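Zallwood defers arm purchase, puts simulation first in two-stage plan

Zallwood has split its planned spending on automated part handling into two stages and moved the purchase of physical arms to the second. The first stage, which opens in March, pays for simulation work, a small set of test parts and staff time. No order for arms or grippers will be placed until it has closed.

The change was set out in an equipment note sent to bidders this month. It replaces an earlier plan under which the company would have bought four identical cells in a single order and tuned them on the shop floor. Zallwood makes fittings and short bar stock for display and shelving systems, and sorts mixed bars by hand before packing.

Under the revised plan, each bidder must supply a working model of its arm and two-finger gripper that runs in Zallwood's own simulator. The model has to match the maker's stated finger travel, pad size and grip force. Bids that include only a data sheet or a video will not be scored. Two suppliers, Farnano and Sial, have confirmed that they will take part.

The simulated trials use slender coloured bars lying on a flat surface at mixed angles. The gripper must line up with a bar, close on it, lift it and place it in a marked slot. Lighting and shadow are varied between runs, as the sorting hall has roof windows and overhead racking, and the present camera system loses track of parts when the light changes.

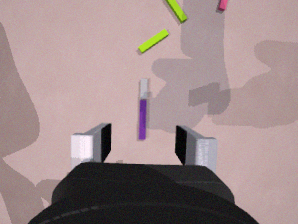
Each bidder's model will be run 400 times with the same set of starting layouts. A run is counted as failed if the bar is dropped, if a neighbouring bar is pushed out of its place, or if the cycle goes over 13 seconds. Zallwood will publish the scores to all bidders but will keep back the layouts themselves, so that control settings can't be fitted to them in advance.

Software for the first stage comes from Virkinus under a yearly licence priced at £2,292 per seat. The plan allows for four seats. Computer hardware is not included, and the trials will run on machines already used by the drawing office outside working hours. The note says that any extra computing time must be charged to the same budget line and can't be moved to the second stage.

The second stage covers the arms, grippers, guarding, floor fixings and wiring. Its total has not been released. Bidders have been told to price spare finger pads, training and yearly servicing as separate items, after the last round of offers put them into a single figure and could not be compared. Delivery to site and removal of packing must be shown as well.

Zallwood has also changed the way it will pay. Under the old plan, most of the price fell due on delivery. The new terms hold back a larger share until a cell has run for a full month on real parts at the agreed rate. A supplier that does well in simulation but misses the rate on site will have one period to put the fault right before the order can be cancelled.

The note accepts that simulated results will differ from those on the floor, mainly in friction and in the way thin parts shift as the pads close. A short bench test with real bars is therefore placed between the two stages. It will use one loaned arm from each of the bidders still in the running, and its results will carry more weight in the final score than the simulated trials.

Questions on the gripper model format must reach Zallwood before the trials open. Bidders may send one corrected model if the first fails to load. Later changes will be treated as a new bid and will not be accepted in this round.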